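On Saturday, June 1, 2019, Fiona Guthrie wrote:

> Did anybody make it to the open day at Dramby? I had to skip it. Was the kitchen table demo any good?

Hi Fiona, I went! More than 500 people signed in, so it was a squeeze, but I got a spot right by the arm - green colander, mug, toy strawberry and all. 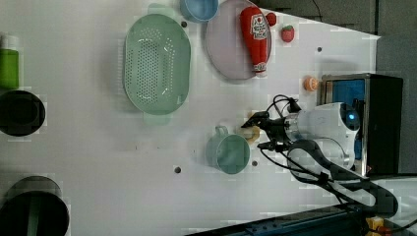
*Khumalo Robot Club, Grurnport branch*

They let us pick what it should go for next, and my niece kept asking for the little yellow thing by the mug. Slower than I'd pictured, but I could've watched all day! Are you in for the next one?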